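Cluletti 12-inch worktop board oil and wax kit: three months in

I bought the Cluletti kit in March, after my old method (cooking oil, hope) left the kitchen smelling like a chip shop that had given up. It comes in a box far too nice for what it holds: a bottle of oil, a tin of wax, 2 cloths and a leaflet in which the word "nourish" appears more often than it does in most cookery books. The bottle has a pump top, and the pump top has opinions. Mine gave nothing for six presses and then gave generously to my sleeve.

The oil itself is good. It goes on thin, it doesn't smell of anything, and it soaks in without leaving the sort of sticky film that collects toast crumbs. The leaflet asks for 20 minutes between coats and I have been obedient, more or less, depending on what was on the radio.

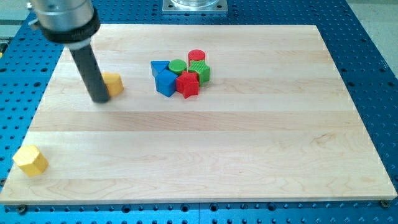 Wax is where I expected to be let down, having suffered through a tin of Flaltine that set like candle stubs and had to be dug out with a teaspoon. Cluletti's is softer and spreads with a fingertip. If you have a big rectangular wooden board, one with room for a yellow hexagonal block and plenty of bare wood to spare, do it in sections or you will lose track of where you have been. I lost track. There is a patch near one corner of mine that has had the spa treatment and a patch beside it that has had nothing at all.

The cloths are poor. One shed fluff into the first coat and now lives under the sink with the other failures. An old pillowcase does the job better.

Against the Parner kit, which a neighbour lent me, I'd call it a narrow win. Parner's oil is just as good but the tin lid needs a screwdriver, and by the time you've got it off you no longer care about wood.

Water still beads on my board after a fortnight of onions. Four stars, and the missing one is for the pump.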